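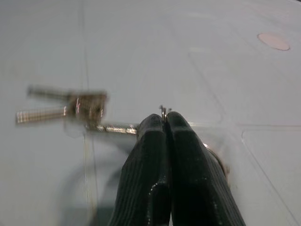

Fig. 7.1 – A small metal loop, thin wire.

Chapter 7: Wire, and why it bends
Kanini Were
January 19, 2023

Draft chapter for the Bakilana shop course. Read before the bench work, not after.

Metal gets drawn into wire because it can take being pulled. The word is ductile. Copper, very. Silver and gold, very. Cast iron, hardly at all – it snaps. Same stuff all the way through, same colour, but what matters is how the atoms sit and whether the layers can slide past each other without letting go.

Old method first. A rod, tapered at one end. A steel plate with a row of holes, each a bit smaller than the last. Push the taper through, grab it, pull. Next hole. Pull again. The wire gets longer and thinner, and also harder, wich catches people out. By the fourth or fifth hole it fights back. Keep going and it cracks.

So you anneal. Heat it, let it cool, soft again. How hot depends on the metal, see the table in Chapter 2. Don't guess with brass.

Hardening from being worked is called work hardening. Try it with a paper clip. Bend it out, bend it back, same spot. It stiffens, then breaks. You haven't worn it away, you've used up its give.

Springs rely on this. So do fish hooks, piano strings, fence wire. A ring made from soft wire will pull open under load. Made from hard wire it holds, but it's a pain to close neatly. Jewellers pick something in between, half-hard, and close the ring sideways – twist the ends past each other, never spread them apart. Spreading ruins the circle and you won't get it back.

Thickness next. We use millimetres in this book. Gauge numbers run backwards, bigger number, thinner wire, and theres more than one gauge system. Always ask wich one the supplier means.

By the end of the chapter you should be able to:
- say what ductile means, in your own words
- explain why drawn wire gets hard
- anneal a short length of copper
- wind and close a ring

Section 7.1 starts with copper. Cheap, forgiving. Bring pliers with smooth jaws.

Comments

Salim Nyamweya: Is the Chapter 2 table the updated one? My copy stops at brass.

Jeptoo Mussa: Paper clip test worked great with my group, mine broke after 17 bends. Could you add a line on steel wire?

Caroline Sang: "wich" twice. Otherwise good to go.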